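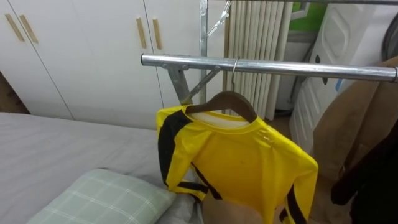 Ye-ji Han told me that if a shirt needs a wooden hanger, it should be paying rent. I have been arguing with that sentence since February, and this talk is what's left of the argument.

Search this site Enter keywords Go

Speaker notes: Things We Hang Up
February - by the Claswood evening talks desk

OPENING (3 minutes, no slides yet)

Ask who owns a jersey they don't play in. Wait. Hands go up slowly, usually the ones belonging to people who swore they'd cleared out.

Mine is yellow with black stripes down the sleeves. I have not run in it for 7 years. It has better hanging arrangements than my suit.

THE FABRIC

Shiny sports fabric forgives nearly everything except a hot iron. Do the Badolmont story here - the iron, the away shirt, the smell on the stairs. Keep it short. Last time it ran to 5 minutes and a man in the front row began eating.

Creases across the chest: leave them overnight on a broad hanger and look again in the morning. Thin wire hangers give a shirt little horns at the shoulders. Hold up the horned one. Pause for pity.

Knits get folded. Say it twice, someone will ask anyway.

RACK OR WARDROBE

A wardrobe has doors, and doors are where good intentions go to be shut in. An open rack makes you look at the thing every day. I moved more than 30 items onto a rack at the Gidey apartment and gave away most of them out of plain embarrassment.

The case against: dust, sunlight, guests with opinions. Concede all of it.

If the Wemis people are in, skip the joke about matching hangers. They bought matching hangers.

BACK TO YE-JI

She keeps her own team shirts rolled in a drawer and can find any of them in the dark. Mine take up half a rail. Admit this before she does, she'll be near the door.

Questions until 8 p.m., then the chairs have to be stacked.

Recent items
Talk notes: The Drawer of Cables
Talk notes: Folding a Fitted Sheet, Part Two
Coat hooks, and how many is rude
Room change for the Gidey session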